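Glove day

Quick one before bed. Gathering week for Laur again - that's the pick-up model, for anyone new - and I'm on soft stuff, which I keep saying I won't volunteer for.

Up to 64 keepers tonight. Target from Satish is 2,844 across all of us by May. Fine. Sure.

Gloves are the worst so far. Squeeze one spot and the rest flops wherever it likes. Grab by the cuff, fingers hang. Grab by the fingers, cuff hangs. Both are useful, Hedvig says, so both go in. The clutter stays too, bags and tissues and all, becuase a model that's only seen clean tables is no good in a bedroom. 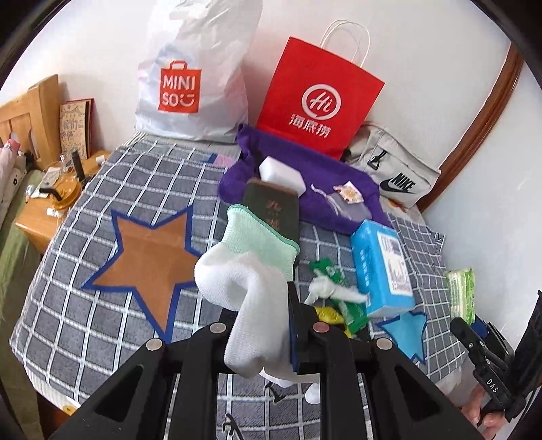 Notes to self for tomorrow

Slower on the close. My last 3 from this morning got tossed for a jerky wrist.

Change the pile between takes - I forget this every time.

Label as I go. Not at the end. Maj-Britt had to redo a whole evening of mine over that and was very nice about it, wich made it worse.

Wrist hurts. Towels next, then maybe something with actual corners.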